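Chapter 4
Wood and Moisture
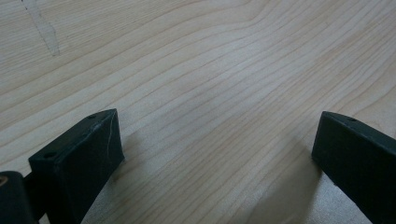

MATERIALS: PROPERTIES AND BEHAVIOUR

4.1 Water in the cell wall

Wood in a living tree holds a large amount of water. Part of it lies free in the hollow centres of the cells and part is bound within the cell walls. When timber is sawn and left to dry, the free water leaves first. Its loss makes the board lighter but has almost no effect on its size. The point at which the cell centres are empty and the walls are still full is called the fibre saturation point. Below it, bound water begins to leave, the walls draw together and the board shrinks.

Moisture content is stated as a percentage of the dry mass of the wood:

moisture content = (mass as found − dry mass) ÷ dry mass × 100

A sample with a mass of 858 g as found and 663 g after oven drying therefore held 195 g of water, a moisture content of 29.4 per cent. Because the dry mass is the divisor, values above 100 per cent are possible in freshly felled timber. Students often take this for an error.

4.2 Direction of movement

Shrinkage is not equal in all directions. Along the length of the trunk it is very small and can usually be ignored. Across the grain it is much larger, and it is greater along the growth rings (tangential) than from the centre of the trunk outwards (radial). A board whose face lies close to a tangent of the rings will move more in width than one cut on the quarter, and is more likely to cup.

Grain lines on the face give a first indication of how a board was cut. Widely spaced bands and curved figures suggest that the saw met the rings at a low angle. Straight, close, parallel lines suggest a quartered face. The end grain should always be checked before a board is classed — the face alone can mislead, particularly where the trunk was bent.

4.3 Movement in service

Timber exchanges moisture with the air until the two are in balance. The seasonal record kept by Anwara Karunaratne at the Tusham joinery school is used throughout this chapter. Her test panels, each 450 mm wide and free to move at both edges, were measured across the grain at fixed points. The readings for May are taken as the base, and all later widths are given as a change from that value.

Before reading on, revise the definitions of mass and density in Chapter 2. The methods for oven drying and for electrical moisture meters are set out in Section 4.5.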